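Kapitel 6
Vergleichende Erprobung von Greifern und Händen

Lernziele
Nach der Bearbeitung dieses Kapitels können Sie
- einen Greifversuch so planen, dass zwei Endeffektoren unter gleichen Bedingungen geprüft werden,
- zwischen Griffart, Griffkraft und Griffsicherheit unterscheiden,
- Versuchsprotokolle auswerten und Fehlgriffe einer Ursache zuordnen.

6.1 Einführung

Die Auswahl eines Endeffektors zählt zu den frühen Entscheidungen beim Aufbau einer Handhabungszelle. Sie legt fest, welche Werkstücke erfasst werden können, welche Nutzlast dem Arm verbleibt und welche Anforderungen an die Steuerung entstehen. Datenblätter geben hierüber nur begrenzt Auskunft. Die Angabe einer maximalen Griffkraft sagt wenig darüber aus, wie sich ein Finger an einer nachgiebigen oder gekrümmten Oberfläche verhält.

In der Praxis wird daher zunächst zwischen Parallelgreifern, Sauggreifern und mehrfingrigen Händen unterschieden. Parallelgreifer sind einfach anzusteuern und wiederholgenau, verlangen jedoch eine bekannte Lage des Objekts. Mehrfingrige Hände passen sich der Form besser an; der Aufwand für Kalibrierung und Regelung steigt allerdings erheblich.

Als durchgehendes Beispiel dient in diesem Kapitel die Versuchsreihe Wellthorpe, die Vojtěch Tichý am Standort Tindville geleitet hat. Verglichen wurden ein Parallelgreifer des Herstellers Stosier und eine Fingerhand, betrieben an derselben Steuerung vom Typ Mizuno. Die Reihe umfasste 236 Greifversuche, von denen 177 als gültig gewertet wurden. Ausgeschlossen blieben Versuche, bei denen das Objekt vor dem Schließen der Finger verschoben worden war. Die Auswertung der gültigen Versuche folgt in Abschnitt 6.4.

6.2 Zweihändiges Greifen

Besondere Anforderungen stellt der Fall, dass zwei Hände gleichzeitig an einem Objekt angreifen. Beide Arme bilden dann mit dem Objekt eine geschlossene kinematische Kette, und jeder Lagefehler eines Arms wirkt als Kraft auf den anderen. Bei starren Körpern steigen diese Kräfte rasch an. Weiche Objekte nehmen einen Teil des Fehlers durch Verformung auf - sie erschweren dafür die Bestimmung des Kontaktpunkts.
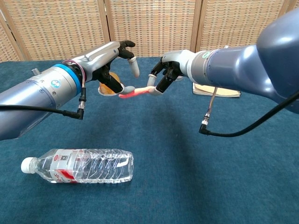 Abb. 6.1: Zweihändiger Griff an einem länglichen rosa Objekt. Die rechte Hand fasst ein Ende mit zwei weißen Fingerspitzen, am anderen Ende liegt der Daumen der linken Hand an.

Für die Protokollierung ist jede Hand gesondert zu betrachten. Festzuhalten sind die beteiligten Finger, die Art des Kontakts und weitere Gegenstände, die eine Hand zugleich umschließt. In Abb. 6.1 krümmen sich schwarze Finger der linken Hand um ein kleines orangefarbenes Objekt. Ein solcher Doppelgriff ist im Protokoll als eigene Griffklasse zu führen.

Aufgabe 6.1
Entwerfen Sie ein Protokollblatt für zweihändige Greifversuche. Legen Sie fest, ab wann ein Versuch als ungültig gilt, und begründen Sie Ihre Wahl.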